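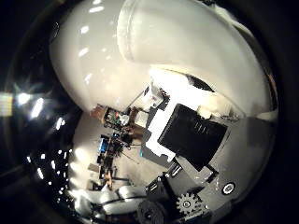

Written by Jolanta Ostrowski for the Romunard shelf and desk guide
Section 8: Setting up the desk corner

A shelf unit, a desk and a small chair make a great little work corner, and this is my favorite part of the whole guide! You have the furniture built by now (Sections 1 to 7), so all that's left is putting it together in a way you'll enjoy using.

1. Clear the floor along the wall and sweep it. Grit under a desk leg will scratch a pale floor the first time you nudge anything.

2. Stand the Flevberg shelf unit in place first. Check it with a level on the top board, then side to side, and turn the feet until it stops rocking.

3. Fix the unit to the wall with the bracket from bag 10.

CAUTION: Do not load the shelves before the wall bracket is tight. Ask a second person to hold the unit while you drill.

4. Bring in the Paremska desk and leave 75 mm behind it for cables. It looks like a lot, but plugs are bulky and you'll be glad of the room.

5. Put the monitor on the desk and run its cables down the back, using the clips. Leave some slack so you can turn the screen.

NOTE: Dark cables all look alike once they're in a bundle. A scrap of masking tape on each end, with a word written on it, works wonderfully.

6. Fill the shelves. Heavy things go low, and small things can go wherever you like to see them (I group mine by color, greens together, whites together, and it cheers me up every morning).

7. Slide the Baran chair up to the desk and sit down. If your knees touch the underside, go back to Section 4 and raise the desk one hole.

Spare clips and feet are in kit 882. Tighten all the desk bolts again after a month of use.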